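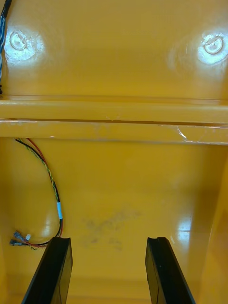 About Morkevgate Rowing Club

We row on the Stenau, a river with 7 bends and very little sympathy. The club has 68 members, most of whom can steer. Sanaa Tazi coaches the juniors and Abdelghani El Khatib looks after the masters, who believe they need no looking after.

Beginners' courses start in June and last three weeks. You'll need to be able to swim 50 metres in light clothing. Membership is £160 a year, tea included, biscuits by negotiation.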